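Teaching by hand at Zusine: a talk with the demonstration lead

2019-12-09
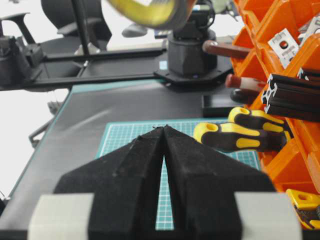 The padded fingers over the grid mat, with the orange tool bins to the right.

The lead demonstrator at Zusine laughs when I ask how long it takes to get good at steering an arm by remote control. "Longer than you'd like! I was proud of myself after the first afternoon, and then I watched my own recordings and, well, I looked like somebody trying to thread a needle in mittens."

That was in April, when the Kilus project began. The job sounds simple enough - pick up a screwdriver, put it down on the mat, go back for another - but every run has to be shown by a person first, and the project now has 1,742 of them on disk. Of those, 1,126 were done by remote control and the rest by taking hold of the arm and guiding it.

"I love guiding by hand," the lead says, "you feel the weight of the thing, you feel when it doesn't want to go somewhere. But then your own sleeve is in half the pictures, and the arm learns from those pictures, so mostly we drive it from the other desk and look through the wrist camera, same as it will have to."

And what makes a good demonstration? There is a long pause, and a refill of coffee. "Being a bit boring. If I hesitate over a handle, the arm picks up the hesitation, bless it. I tell new people to do 100 runs before we keep any, and they groan, and I groaned too."

The next batch is going to the partner lab at Cladach, where the bins will be set on the other side of the table. "I've asked them to call me when they try it. I'd really like to hear how the first morning goes."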